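Minutes of the Stationery and Work Room Meeting
Umatari House, upstairs work room, August

The meeting opened at 4 in the afternoon, a few minutes behind time while everybody found a chair and the kettle finished boiling. The chair thanked all present for climbing the stairs in such warm weather, and gave a special thank you to the people who had brought peaches.

Notes from the last meeting

The notes were read out and accepted with one small change. The blue folders were ordered from Bisar and the green ones came out of our own cupboard. The notes had it the other way around, which had led to a rather long search through the Bisar paperwork. The correction has been written in.

The drawer count

The big drawer under the window has now been emptied, sorted and counted, and everyone agreed that this was a heroic piece of work. The final figure was 159 pens, pencils and markers, a good deal more than any of us had guessed (the highest guess was 100, and it got a laugh at the time). A fair number had dried up and have been thrown out. The pencils are nearly all usable once sharpened, and two people kindly offered to take a bundle home and do them in front of the television.

There was a friendly but lengthy discussion about whether the good drawing pens should be kept apart from the everyday ones. Those who run the card-making table felt strongly that they should, having lost several to the sign-in desk over the spring. Others worried that a separate box would simply become one more thing to put away at the end of the evening. It was agreed to try a separate box until the fall sale and see how everyone feels then.

The white table and the sorting boxes

The white table has been moved away from the door and will stay where it is for now. Several people said how much nicer it is to sort on a pale surface, as the dark pens and sticks show up so clearly against it and it's much harder to sweep one into the trash by mistake. The top has picked up a few specks and scuffs, and a member asked whether it ought to be painted again. The feeling of the meeting was that it is a work table and may look like one. A gentle wipe with warm soapy water at the end of each session was thought to be plenty.

The white open-topped containers were also much praised. Please set them toward the corner of the table, so there is clear space in the middle for whatever is being sorted. Slim things go in one at a time, standing up where possible, as they are a nuisance to pick out once they have all slid down flat together.
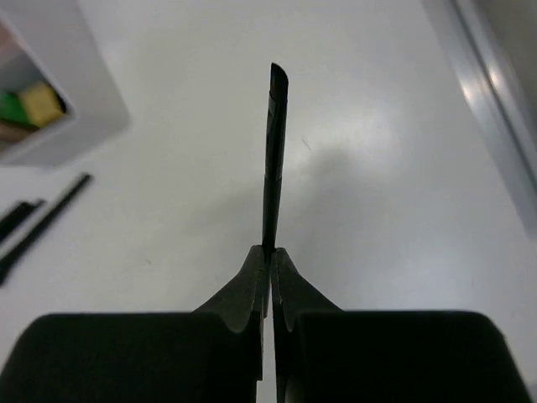 Labels and shelf space

We have 8 sheets of labels left over from the Santoro craft weekend, and these will be used up before any more are bought. The handwriting on the labels should be large and plain. One member reminded us, very kindly, that the lovely curly lettering on the ribbon boxes can't be read by anyone standing farther off than the radiator.

The lower shelf is to be kept for paper and card only. The upper shelf can take the paint, the glue and the tin of odd buttons, which is still looking for a proper home. Suggestions are very welcome, and so are people who would like to take some buttons away with them.

Supplies

The Zuvlow catalog was passed around and enjoyed at some length. It was decided to order erasers and one good sharpener and to hold off on everything else, tempting as the colored inks were. The order will go in once the cupboard has been checked one more time, as we have been caught buying things we already own.

Any other business

The window latch is sticking again and needs a firm push upward before it will turn. A note will be taped beside it.

A pair of reading glasses in a brown case was left behind last time and is on the hook by the coats.

Peach pits go in the compost pail downstairs, please, and the plates need to go back to the kitchen tonight.

The meeting closed with warm thanks to all the sorters. The next one will be held in the same room at the same time, and whoever arrives first is asked to put the kettle on.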